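Reading your own sentences out loud, and other slow habits

Before she took on thesis students, Stefaniia Stelmakh spent 15 years correcting other people's commas at a small legal publisher, and she still keeps a pencil behind her ear while she talks. We met in the back room of Kovalchuk, the bookshop where she runs her Friday editing table, and I had meant to stay for an hour. I stayed until they were stacking the chairs.

I wanted to ask her about citations, because that is what readers write to me about more than anything else. She wanted to talk about paragraphs first, and so we did.

"People come to me with a list of sources as long as your arm and they want me to check the periods and the italics," she said. "And I will, I'm happy to, I like that kind of work. But I ask them to show me page 7 or page 8 first, somewhere in the middle, where they were tired. If the paragraph there is holding together, then fine, we can talk about italics all afternoon."
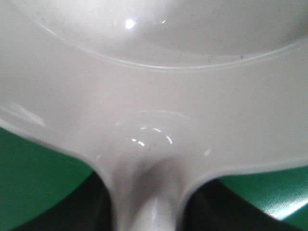 Words by Séverine Delaunay
Fri 4 September

What does a paragraph that holds together look like to her? She thought about this for a good while, and poured us both more tea.

"I should be able to say what it's for," she said. "One sentence, in my own words, with the page turned over. If I need three sentences, it's probably two paragraphs that got stuck to each other, and the writer usually knows which sentence is the seam."

She told me about a thesis on river ports by a student named Danylo Tkachuk, who has kindly let us both mention him. It came to her at 239 pages. His source for one whole chapter was a single report, cited at the end of every paragraph like a little stamp, and she couldn't tell which thoughts belonged to the report and which were his.

"So I had him go through with two colored pens -- green for what he'd read, blue for what he thought. He was cross with me! He said it was a thing for children. Then he called me on the Sunday and said there was hardly any blue in the chapter, and could he have another month."

He got his month, I'm glad to say, and the chapter came back shorter and a great deal bluer.

I asked about software, and here she was gentler than I expected. Her colleague Edileuza Sampaio keeps all her references in a program called Pukton and swears by it, and Stefaniia has used it too, on and off.

"It's good at remembering, and I'm not. But it will remember a mistake just as faithfully. If you typed the year wrong in September, you'll have the year wrong in every chapter, very neatly. I tell students to check each entry against the title page once, when they put it in, with the book still on the desk."

And reading out loud? She laughed, because she knew I'd get there in the end -- I've been going on about it in these pages for ages.

"Yes, yes, of course. But read it to somebody if you can. When I'm alone I skip the bad bits without noticing, my voice just fixes them. With my sister across the table I can't get away with it. She puts down her knitting and I know I've lost her, and I make a mark in the margin and carry on."

The editing table is open to anybody with a draft, finished or not, and you needn't book. Bring it printed, double spaced if you can manage it, and bring your own pencil, as hers is spoken for.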